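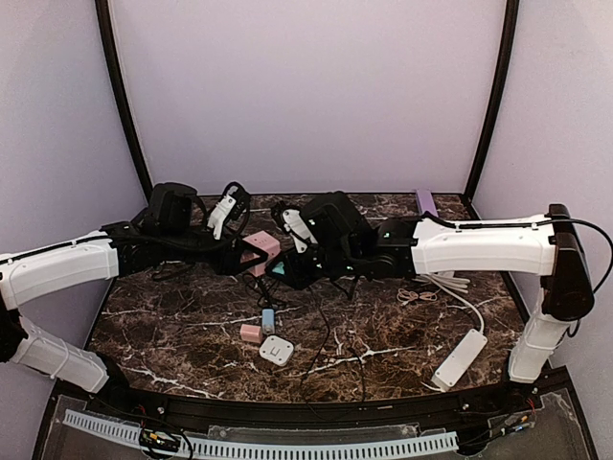
Removing Stains from Marble Tabletops

16 shares

The following procedure is issued by the Pevurdale Building Services Office for staff who look after marble tables in reading rooms, lobbies and work areas. It applies to polished and honed marble. It does not apply to laminate or printed surfaces with a marble pattern, which should be cleaned only with a damp cloth and mild dish soap.

Before You Begin

Confirm that the surface is natural stone. The underside of the table or an unfinished edge will usually settle the question. Printed patterns tend to repeat, and they stop at the top layer. Where the material remains in doubt, treat the table as a printed surface and contact the office.

Decide next whether the mark is a stain or an etch. A stain is darker than the surrounding stone and is caused by something that has soaked in, such as coffee, oil or ink. An etch is a dull spot left by an acid, commonly lemon juice, vinegar or soda. A poultice will not remove an etch. Report etched tables for repolishing and do not attempt to rub the mark out.

Materials

Baking soda
Clean water
Hydrogen peroxide at 3 percent, for food and drink stains on light marble only
A plastic or wooden spatula
Plastic wrap and painter's tape
White cotton cloths
Gloves and eye protection

Procedure

1. Clear the table and wipe it with 600 ml of warm water containing a few drops of dish soap. Rinse with a fresh cloth and dry the surface fully.

2. Test the mixture on a hidden spot first. Leave it for a full day and check for any change in color. Dark marble may lighten where peroxide is used, so dark tables are to be treated with a water-based paste only.

3. Mix the baking soda with the chosen liquid until it is as thick as peanut butter. For oil stains, use water.

4. Spread the paste over the stain to the thickness of a pencil, extending slightly beyond the edges of the mark.

5. Cover with plastic wrap and tape down the edges. Make several small holes in the wrap with a pin so that the paste can dry slowly.

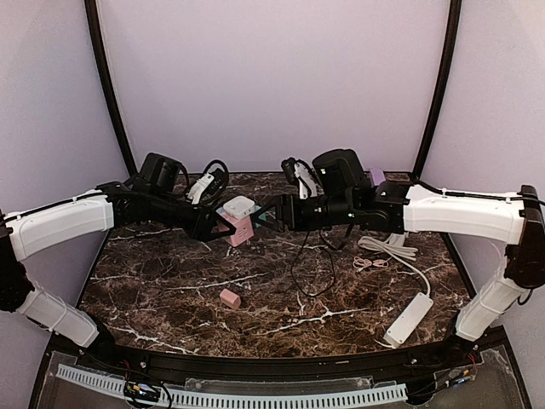

Zarmeena Naqvi asked whether the wrap could be left off to save time, as her branch closes at 5:30 and the tables are needed again the next morning. The office's answer is that it should stay on. Uncovered paste dries too quickly and draws out very little of the stain. If a table cannot be spared overnight, schedule the treatment for a closure period – the November inventory break is suitable for most branches.

6. Leave the paste in place for 24 hours. Remove the wrap and allow the paste to finish drying in the open air.

7. Lift the dried paste with the spatula. Do not use a metal scraper. Wipe the area with a damp cloth and dry it.

8. Examine the stain the following day. Damp marble looks darker than dry marble, and a mark judged too early may seem worse than it is. Deep stains can require the treatment to be repeated up to seven times.

After Treatment

Apply a sealer made for natural stone once the mark is gone and the table is dry. Branches supplied from the Drustden store will receive Vuler sealer, stock number 1802. Follow the directions on the label and wipe off any excess before it hardens. Sealer slows the entry of liquids but gives no protection against acids.

Record the date, the location of the table and the mixture used in the branch maintenance log. The Kolář Street branch keeps its log at the front desk; all other branches should send theirs to the office by email.

2 comments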